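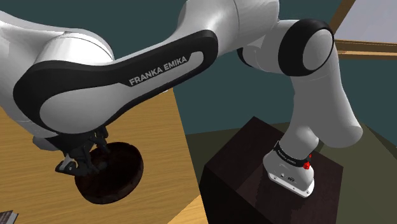 **Fenddale tableware repair scheme to open second workshop in February**

FENDDALE – Emuleck, the household repair charity, will open a second workshop in Fenddale in February, offering residents low-cost mending of bowls, plates, serving dishes and small items of kitchen furniture. The workshop will occupy the ground floor of the former Seol drapery on Mill Lane and will be open from 10 am to 4 pm.

The charity's first workshop, in the east of the town, repaired 911 items in its opening year. Ceramic dishes made up the largest share, followed by wooden bowls and chopping boards. Demand has been highest for pieces with a split rim or a worn finish, many of which would otherwise have been thrown away.

The new premises will have 17 work places, a separate drying room and a counter at which items can be handed in and collected. Residents will pay a single charge for each item, agreed before any work begins. Those receiving a council tax reduction will pay half.

Bok-nam Seok, director of Emuleck, said:

"Our existing workshop has had a waiting list since its second month. People bring us a salad bowl they have used every week for twenty years and ask whether it can be saved, and in most cases it can. The Mill Lane site will allow us to return items sooner and to teach more people to carry out simple repairs at home."

Evening classes will begin four weeks after opening. The first course covers sanding and oiling wooden tableware, filling small cracks, and choosing finishes that are safe for contact with food. A total of 80 places will be available in the first term. Tools and materials are included in the fee, and participants are asked to bring one item of their own to work on.

Fitting out the building has been supported by Tasasico, the kitchenware retailer, which is also donating 400 unsold dishes with minor faults for use in training. Once repaired, these will be passed to local community kitchens.

Haruto Nomura, head of community giving at Tasasico, said:

"We are pleased to support a service that keeps well-made goods in use. Several of our own staff have already signed up for the first course."

Items may be handed in from the day of opening. Emuleck is unable to accept non-stick pans, glassware or electrical goods. Class bookings can be made at either workshop.

**Notes to editors**

Emuleck is a registered charity offering repairs and practical training in Fenddale and the surrounding villages. Interviews with Bok-nam Seok and visits to the Mill Lane site before opening can be arranged through the Emuleck press office.

ENDS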